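Section 4: Cleaning and re-seating before you blame the Bakton

Most people arrive at this section after the Bakton backup program has told them their computer is "unhealthy". Treat that message with some doubt. It also appears when the disk is merely full, and the Gwilliam edition shows it whenever the clock is wrong.

4.1 Before you open anything

1. Check the free space. Below 80 GB the warning will appear whatever state the machine is in.
2. Set the clock, restart, and run the check 2 times. If the results differ, believe neither.
3. Shut down, switch off at the wall and pull out the mains lead.

CAUTION: Do not open the power supply itself. No cleaning kit, whatever its box claims, makes this safe.

4.2 Opening the case

4. Lay the computer on its side and take off the side panel.
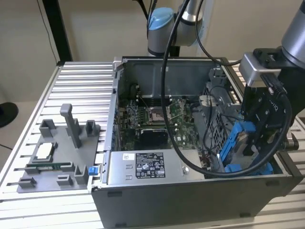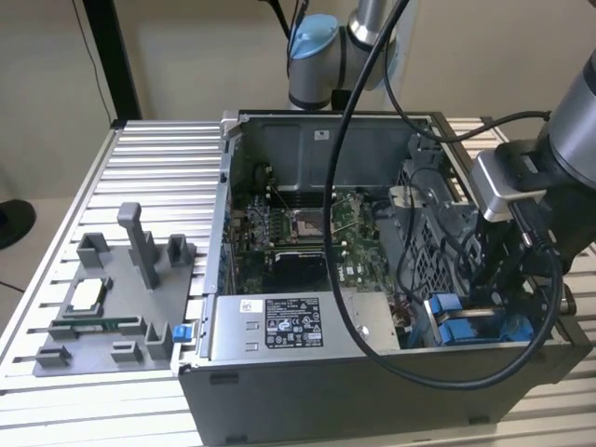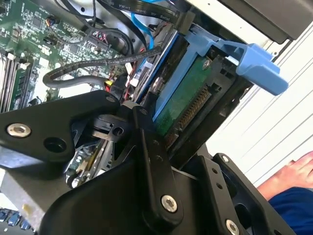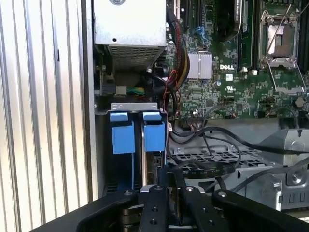 5. Blow out dust in short bursts, holding any fan blades still with a finger.
6. Press each memory module home until the clips close.
7. Refit the panel, reconnect the mains and run the check again.

NOTE: Jandurow sells a "contact reviver" spray for step 6. We tried it on the office machines and saw no difference. A can of plain compressed air costs less.

4.3 If the warning comes back

8. Open Settings, then Reports, and look for code 215 or code 400. Code 215 means a slow disk and can usually wait. Code 400 should mean a failing disk, though a loose cable will also set it off.
9. Copy your files elsewhere before trying any repair. The Repair button in Bakton Uno promises to keep them, and we would not rely on that.
10. If code 400 shows again with a different cable fitted, replace the disk.

Ignore the health score out of 100. We have yet to find out how it is worked out.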